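Ozan Dağdelen was still eating his lunch when I got to the house on Plandel Street, and he insisted on giving me half of it before we talked about anything at all. It was a flatbread he had baked that morning, folded over white cheese and a great deal of parsley, and I will admit that the first ten minutes of my recording are mostly the two of us chewing.

He has been baking bread for other people for 24 years, first in a hotel kitchen, then in a supermarket with an oven he still speaks of with real bitterness, and for the past 12 years under the name Tronemum, which is the little bakery most readers will know from the Saturday line that goes past the dry cleaner and around the corner. He closed the shop counter last May. The bread is still there, but these days it goes out by subscription and through two grocers, and Ozan spends more of his week teaching than he does at the bench.

"People thought I was sick," he said. "They came to the door with soup. A lady I had only ever said good morning to, she came with a whole chicken! I had to tell everyone, no, I am fine, I am only tired of the cash register."

I asked him what he had grown tired of, exactly, and he took a long time over it, getting up to fill the kettle and wash a knife before he sat back down.

"When you have a counter, you bake for the counter. It has to be full at eight o'clock and it has to look full at noon. So you make too much. Every day I made too much, and every day I told myself tomorrow I would be smarter. Then at four in the afternoon I was giving away bags of rolls to anyone who walked by with a dog." He laughed. "The dogs ate very well on this street."

With subscriptions he knows by Wednesday what he needs. There are 63 households on the list at the moment, and he says he would like it to stay close to that, since he can remember who lives in each of them and who doesn't care for caraway. The dough is mixed the evening before and left in the cold overnight. He gets up at five now instead of two, and he told me this with the look of a man describing a month at the beach.

The teaching started by accident. A neighbor asked him to show her daughter how to keep a starter alive, and the daughter brought a friend, and the friend's father wanted to come too. By the end of that summer he had a class. He never takes more than eight at a time, and everybody goes home with a jar.

"The first thing I do is I take away the phone," he said. "Not to be strict! But they have all watched the videos, and in the videos the dough is always beautiful. Their dough is not beautiful. It is a wet dough on a Tuesday night and it sticks to the sleeves. I want them to look at that one, the one they have, and ask what it needs."

What does it usually need?

"Time," he said. "Almost always more time. Sometimes salt, because they forgot the salt."

He is not a snob about flour, which surprised me. There is a sack of good stone-ground wheat from a mill called Ulura that he uses for the big country loaves, and he thinks it has a flavor worth paying for, but his students learn on the cheapest all-purpose from the grocery store. If you can make a decent loaf out of that, he says, then you can make one anywhere, in a rented kitchen or at your sister's house over the holidays. He feels the same way about equipment. His own scale has a cracked lid from a kitchen timer taped over the display to keep the water out, and his favorite bowl came from his mother, who used it for washing grapes.

The one thing he is fussy about is the knife. He owns a Tsuchiya, a small one with a worn handle, bought from a retiring cook at the hotel for less than it was worth. It is used for scoring loaves and for nothing else, and when his son once opened a package with it there was, by both their accounts, a very quiet dinner.

I asked about his mother, because he brings her up a good deal. She baked twice a week in a shared oven at the end of their lane, and it was Ozan's job as a boy to carry the tray there and wait for it.

"You would wait with all the other children, and you had to know your own bread when it came out. We pressed a mark in the top with a thumb, or the end of a spoon. Ours was three fingers. My mother's fingers were thin, so I could always find it." He held up his own hand, which is wide and floury and nothing like thin. "When I do it now it looks like a bear stepped on it."

He still does it, though. If you have ever had the round loaf with the sesame on top, you have seen the mark. 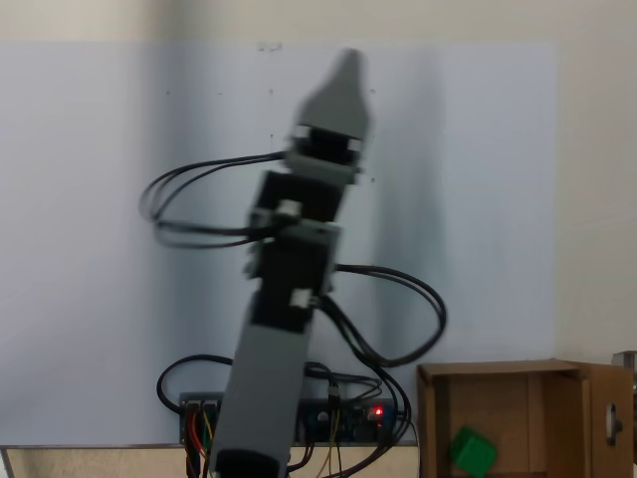

The part of the conversation I have gone back to most came near the end, when we had moved on to tea and he had put out a plate of something with walnuts that I was told not to write down the recipe for. I had asked whether he worried that nobody would take over the bakery. His son studies accounting and his daughter, he says cheerfully, burns toast.

"I used to worry very much. Then in the class I had a man, a retired bus driver, and he made a terrible loaf. Really like a stone. And the next week he came back and it was a little less terrible, and he was so proud he had carried it on his lap the whole way, in a dish towel. Now he bakes every Sunday for his building. So I think, all right, maybe it doesn't go to one person. Maybe it goes out in small pieces — a jar here, a jar there."

He does have plans for the new year, or one plan at least. He would like to build a wood oven in the yard, big enough for 20 loaves, and open it to the street one evening a week so that people can bring their own trays. He has drawn it several times on the backs of flour invoices and he showed me all of the drawings, including the ones he said were wrong. The chimney keeps moving. His wife would prefer that it not stand where her quinces are, and so far the quinces are winning.

"They would have to mark the bread," he said, getting rather excited at this point and pouring tea into a cup that was already full. "Everybody with their own mark. I would make a book of them!"

I left with a round loaf under my coat and a jar of starter that he made me promise to feed that same night. It is on the shelf over my radiator as I write this, and it has already been out of its jar once.

Last updated: Dec 30, 2021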